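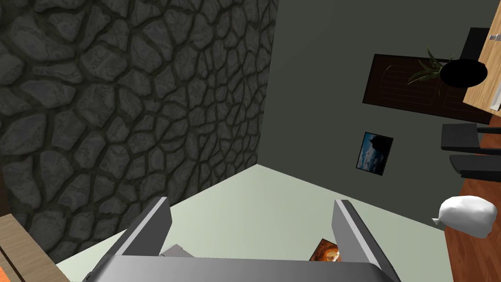

I've been putting off the budget for our first arm for most of the winter, and I want it settled by March. The plan is to work in simulation until then and buy as little as possible. The simulated room has a stone wall, a plain wall with a small framed picture on it and a potted plant, and it has cost me nothing but evenings. The two-finger gripper I'm using in there is close to the one Trotis sells, so that is the one I'm pricing.

Two quotes are in so far. Prako will deliver in 37 days but wants a deposit of 40 per cent. Kekana is dearer and includes the controller and the cables. I had left cables out of my sheet altogether, along with the mounting plate and a spare set of fingers.

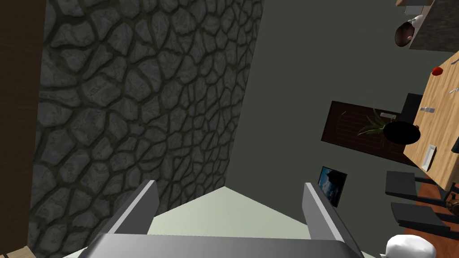 Gripper open, with the table and chairs off to the right.

The other big line is the computer. My present one copes with a single camera view but slows down badly with more. Murnari has refurbished workstations and I may go for one of those, as it would be useful whatever happens with the arm. 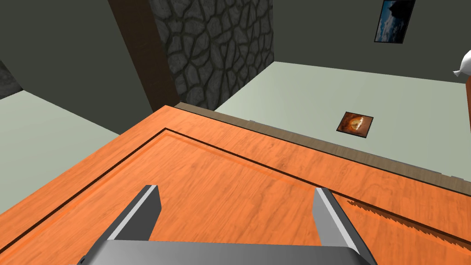 If the machine comes first, the arm can wait until the next round of money. I'd sooner do that than take the cheaper arm and have nothing left for repairs. I'll ring Kekana on Monday and ask how long their price holds.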